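Section 4: Setting up your worm farm

I've been running the Clositz three-tray farm on the back verandah since April, and people keep asking me for the setup notes, so I've written them the way I'd tell you over the fence. The leaflet in the carton is fine as far as it goes. It just skips the bits I got wrong.

Before you start, have a look at where it's going to live. You want full shade by the middle of the day. Mine started beside the hot water unit and I had to shift it, full, on my own, which I don't recommend to anyone with a back.

What you'll need out of the carton: the base with the tap, one tray, the lid and the coir brick. Leave the other two trays in the shed for now.

1. Screw the tap into the base by hand. The rubber washer goes on the inside. I put mine on the outside and had a brown puddle by morning.

2. Stand the base on its legs and push down on each corner. If it rocks, pack it up with a bit of slate or an offcut of decking.

3. Soak the coir brick in a bucket with 9 litres of water. Give it a good half hour, then break it up with your hands. My bucket was too small and it went everywhere, so use a big one!

4. Line the bottom of the tray with a single sheet of damp cardboard. Plain brown stuff, with the sticky tape pulled off.

5. Squeeze handfuls of coir until they only drip a little, and spread them over the cardboard to a hand's depth.

Note: if the coir feels soggy, leave it in the tray overnight with the lid off and come back to it tomorrow. The worms can wait in their box, provided it's somewhere cool.
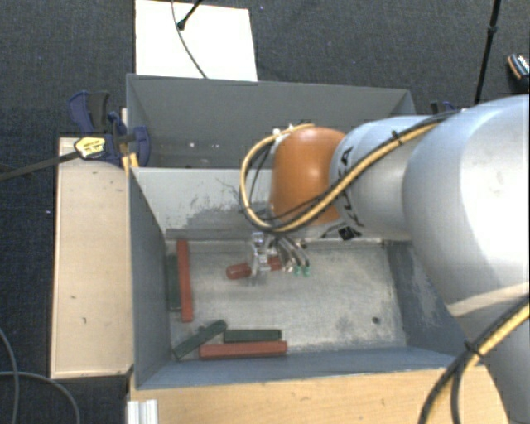

6. Tip the worms out on top in one heap, bedding and all. Don't bury them. They'll head down on their own once there's daylight on them, and it's quite good fun to watch (my neighbour Danica Beneš brought a chair over).

7. Cover the lot with a square of wet hessian and put the lid on.

Caution: no food for the first two days. I know it feels mean. They've got the bedding to go on with, and anything extra will just sit there and bring in the vinegar flies.

Your first feed should be one small handful, chopped up fine, tucked under the hessian in a corner. Pumpkin guts, tea leaves, lettuce that's gone slimy in the crisper – all good. Go easy on citrus and onion. I leave out meat and dairy altogether on account of the rats.

A few things about the tap. I leave mine open with an old ice cream tub underneath, and empty the tub when I do the watering. What comes out should be well diluted before it goes anywhere near seedlings; I go until it's the colour of weak tea. If nothing comes out at all, poke a skewer up the spout, and if that doesn't shift it, pour a jug of water through from the top.

Caution: on hot days, check under the lid by lunchtime. Once it's past 30 degrees I lay a frozen water bottle on the hessian and wet down a towel to hang over the sides. Cornel Dumitrescu, two doors up, lost a whole farm one Saturday while he was at the cricket, and he'd had it for years.

8. When the first tray is full to the point where the bedding touches the ribs of an empty tray sitting on it, add the second. Put a bit of fresh coir in it and start feeding there only. They'll move up in their own time. Mine dawdled for weeks – some still haven't bothered.

Spare taps and washers are on page 17, and harvesting the castings is in Section 5.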